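Trunk contact runs, garden world
November, started 9:40

Second day on the contact prompt idea and I am having a great time with it. Quick recap for anyone at Hotthorpe reading along: we want the policy to find and touch a tree trunk outdoors, in sim, using only the onboard views, and we want to know how much the touch itself helps the next attempt. Nundeo is the policy, Etmont is the garden world. Yesterday's baseline was vision only. Today every episode carries a short contact history, 17 steps long, fed back in with the views.

Start pose is randomized, so some episodes have almost nothing useful in a given view. I pulled a few of those because I wanted to know how the encoder copes with plain texture and no horizon. Gray speckle, two black fingertips, and that's all it has to go on.

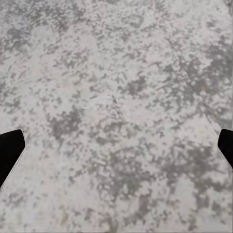
Setup for today

Same garden as yesterday. Both arms live, left arm does the touching, right arm is told to stay out of the way. 200 episodes per condition, seeds matched between conditions so I can compare run by run. Gripper open at the start. I left the lighting alone this time – changing it yesterday halfway through was a dumb move and cost me the afternoon.

The Manríquez sampler picks the start headings. It is a nice little thing: it favors headings where the trunk is visible but far off, and these are the ones where the baseline wandered. Facing the fence there is a slim pale trunk, a play structure with a ladder, and dark foliage that is nearly black.
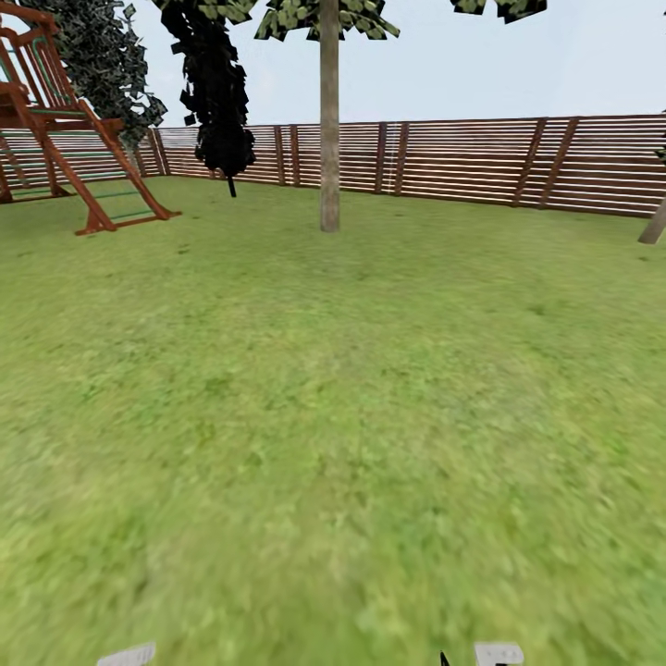 The dark foliage was what fooled the baseline. It kept steering for the black mass and then hunting back and forth in front of it. With the contact history on, it still drifts that way early in the episode, but it lets go much sooner. I did not expect that to show up before the first touch! My guess is that an empty history works as a signal on its own: no contact yet, so keep looking. Need to test by zeroing the history and seeing if the drift comes back.

Contact episodes

Watched a batch of these over lunch. The approach looks so much calmer than yesterday. The wrist lines up early and the finger goes onto the bark without the little stabbing motion.
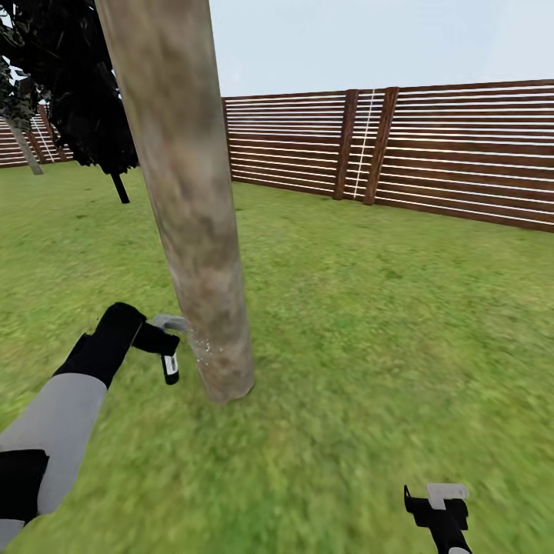
Left fingertip on the bark, white specks near the contact. Right gripper low in view.

Wider views next, to see what the rest of the garden does to the encoder once the arm is in close. More trees along the fence here than I remembered, and the attention maps mostly ignore them, so that's a good sign.
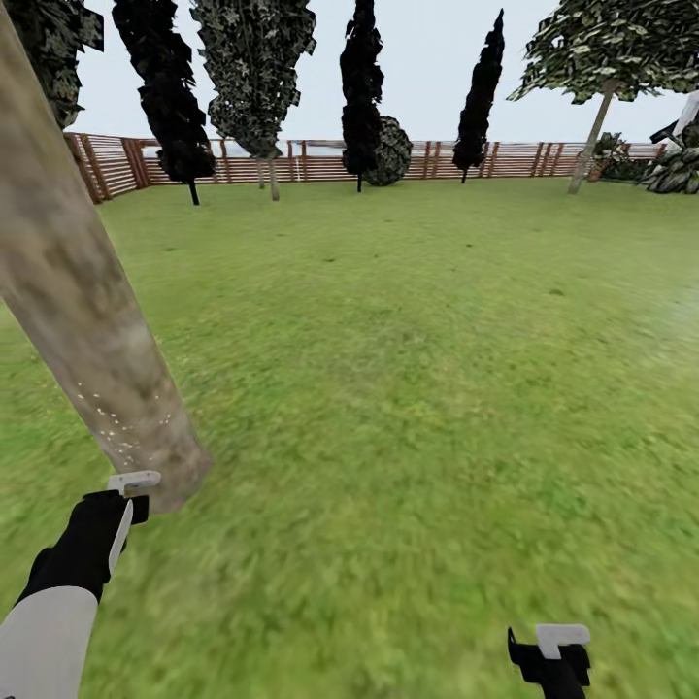 Left gripper at the base of the leaning trunk, right gripper over open grass.

Numbers so far: more than 100 of the contact history episodes ended in a clean touch. I have not finished scoring the matched baseline set, so no comparison written down until that is done. 2 episodes crashed on load and need a rerun with the same seeds.

To do
– zeroed history run, same seeds
– shorter history, see where the calm approach goes away
– ask Hotthorpe if the bark friction value is theirs or a default
– save the attention maps before the scratch disk gets wiped

4:15, zeroed history run is queued. Leaving it on overnight.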